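The Treadmill Room, Wiped Down

Gallery | 2 pictures | Sunday, January 7, 2018

The first full week of the year is when the treadmill room at the Ó Flaithearta Centre is used by everybody who has ever owned a pair of trainers. By June you can have your pick of the machines and a choice of radio station. In January there is a queue, and the people in the queue are eating satsumas.

So on the first Sunday we do the big wipe-down, before the rush gets properly into its stride. The daily wipe-down is a different matter, done by members with the blue paper roll, and consists of one pass over the handrail and a look of great moral satisfaction. The big one is consoles, posts, grips, handrails, side rails, end caps and floor. It takes most of a morning and the knees of anybody over forty.

For those who haven't ventured past the lockers, the room is not large. It has a pale wooden floor that shows every crumb and four black treadmills, and was at one time the place where the bowls section kept its mats. There is still a faint smell of bowls. The treadmills replaced a pair of Drivance machines that had been with us so long that one of them had a preferred side, and if you ran on it for half an hour you walked to the left until teatime. I miss them a bit. The belt squeaked in such a regular way that people used it to keep pace.

The last reading on the older Drivance was 2803 miles. Renata Szewczyk copied it down before it went, in case anybody wanted to know, and so far I am the only person who has. She worked out that this would have got it a fair distance into another continent if it had been pointed the right way and not bolted down next to the radiator.

What we use

A cloth, slightly damp. Then another cloth, dry. I know this is a disappointment to those who give us sprays for Christmas. We do have a bottle of Favik, which smells of a pear drop that has been to university, and it goes on the cloth and never on the machine. Spray it straight at a console and it runs down behind the buttons, and the next person who wants a gentle stroll gets whatever the treadmill thinks is best.

The cloths come from the rag bag. The rag bag is a serious institution. It contains old towels, old pillowcases, the remains of a dressing gown and at least one thing that I believe to be half a pair of long johns, and the rule is that you take what your hand lands on and do not discuss it. If it has gone stiff, give it a pull between both hands until it remembers it is fabric. If it is pink, it is pink.

Machines off at the wall before anybody touches anything. I mention it every year and every year there is one person who finds it easier to clean a belt while it is moving past them. It is easier. It is also how we lost a very good tea towel and, for a short time, a sleeve.

Where the dirt is

You would think on the belt. The belt is fairly well behaved, since feet mostly bring in grit, and grit can be vacuumed. The real trouble is anything a hand goes near. The metal pulse grips are the worst, and it's a mystery to me that people who won't touch the door handle in the changing room without a tissue will hang on to a pair of those for twenty minutes, breathing through their mouths.

After the grips, the lower slope of the console, below the display, where drips go. I'll leave it at drips. You want to press quite firmly there with the cloth bunched up in your fingers, and work along it, and then turn the cloth over, and then not look at the side you were using.

The glossy part of the display is pure vanity. It takes fingerprints from people who are merely thinking about touching it. Wipe it dry, in one direction, and step away while you are still pleased with it. I have known somebody go back to the same panel five times, each time adding the print they had come to remove.

The side rails have a thin orange stripe along them which collects a line of grey fluff on its lower edge. A folded corner of cloth over a fingernail does it. So does a cotton bud, if you are the sort of person who has brought cotton buds, and Renata is. She did the buttons as well, one at a time, row by row, and could be heard talking to them.

Underneath is where the lost property lives. The haul this year was a hair bobble, a locker key with the tag for locker 102 (we haven't got a locker 102, we have nowhere near that many, so if you belong to a grander establishment and your trousers are still in it, do get in touch), one earphone, and a raffle ticket from a raffle I remember not winning.

Reading matter

Cleaning a thing slowly is the only time you read it. I must have walked several days of my life in front of those panels and had never taken in a word except the bit telling me I wasn't going very fast. There is a block of yellow writing on the left, headed CAUTION, which asks you to read the owner's manual carefully before using the treadmill. I would love to. The owner's manual was last seen propping open the kitchen hatch. It also says to keep children away from the treadmill "while operation", which has been taken up as a general expression. Please don't talk to Renata while operation. The kettle is not to be refilled while operation.

Then there's PROGAM/MODE. It is printed good and clear under the window in the upper middle. A retired schoolmistress who comes in on weekday mornings had spotted it long ago and has, I learned, been covering it with her flannel on the quiet, to be able to concentrate. I asked whether she had thought of reporting it and she said to whom.

There is also a musical note on one of the round buttons. I have no idea what tune it knows. Suggestions on the noticeboard, please, and keep them clean, which the last lot weren't.

The pictures

Click to make them bigger, unless you are on the library computer, where clicking makes them go away.

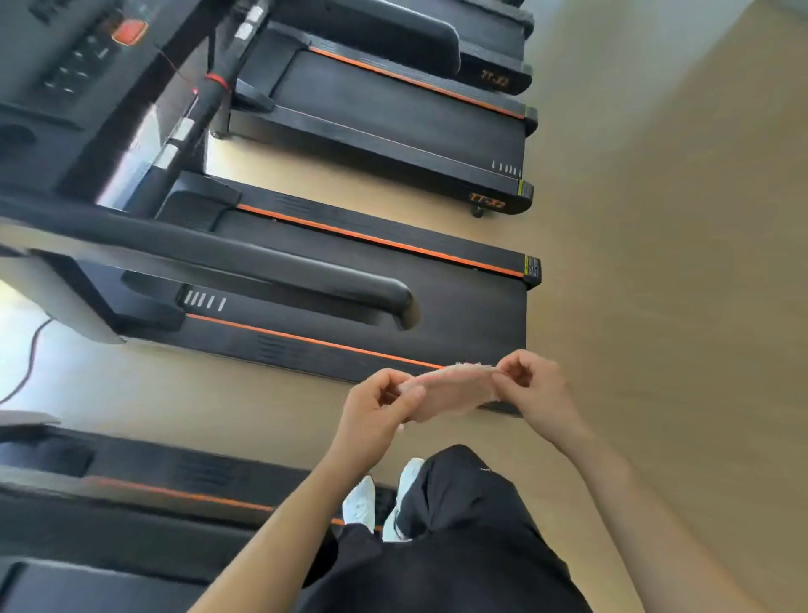

Putting some stretch back into the cloth, with TT-X2s alongside.

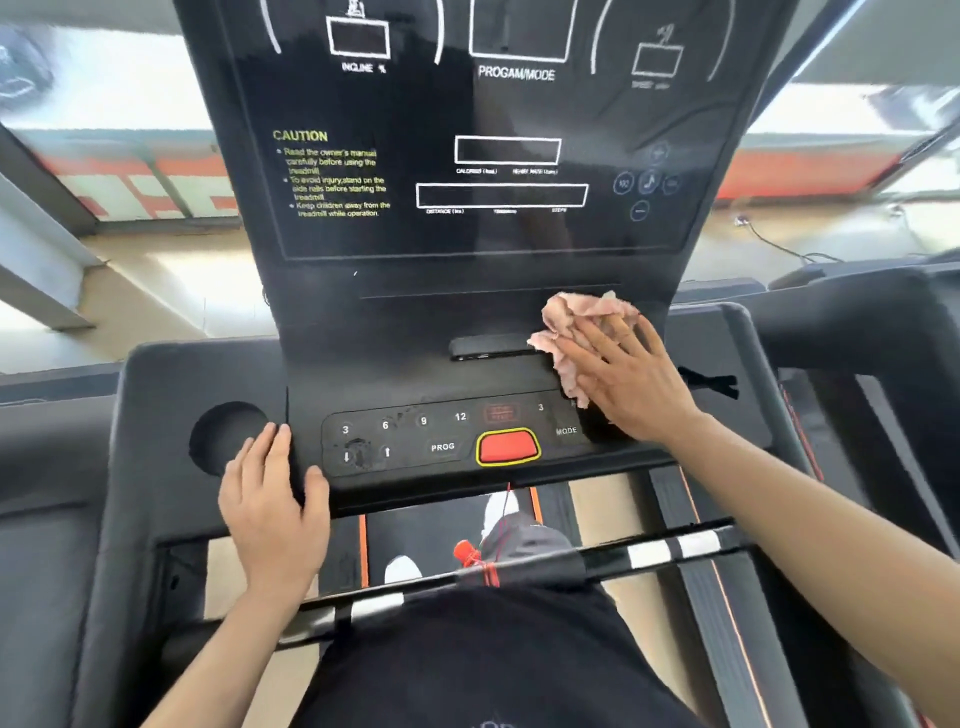
A few matters arising, while I have you.

The paper roll. It is for the machines. We got through a heroic amount of it before Christmas and I don't believe for a moment that it all went on handrails, as I have seen the handrails. If you need to blow your nose, the loos are through the double doors and there is a roll in there designed by experts.

Talc. Somebody is using talc. It gets on the floor, then on the shoes, then along the belt in little white footsteps like a nursery rhyme about a burglar. Put it on at home, stamp about on your own carpet, and come to us afterwards.

Towels over the display. I understand the impulse. Watching the minutes go by on a treadmill is like watching somebody else reverse into a parking space. But please take them home with you. Three went into the rag bag on the day, and if one of them was a present from your sister then I'm sorry, it has already been cut into strips, and very good strips they are too.

Bottles. A bottle with a lid. I had thought this went without saying until I met the mug.

The booking sheet for the next few weeks is on the clipboard by the door, with the pencil on its string. Half an hour each when there are people waiting, and putting yourself down as "Me" does not hold a slot, though it led to a very interesting conversation between two people called Me on Thursday evening. Newcomers are welcome to ask anyone how to start the machines. Stand on the side rails first, start it slow, and step on when you feel ready. There is no prize for the people who feel ready soonest and several of them have met the radiator.

We have also been sent a leaflet about the Trolell, which is a rubber mat that goes under a treadmill and is meant to quieten it for the benefit of whoever is trying to do yoga in the next room. The yoga people are in favour. The leaflet shows a woman running in a white carpeted lounge with a fruit bowl, so I can't say how it would get on with us, but if anybody has one at home and would let us come and listen to it, leave a note at the desk. We'd bring our own shoes.

Next big wipe-down will be in June, when it's warm enough to have the window open and the room is quiet. Bring an old towel for the bag. Knee pads if you have them. Renata would like it known that she is nearly out of cotton buds.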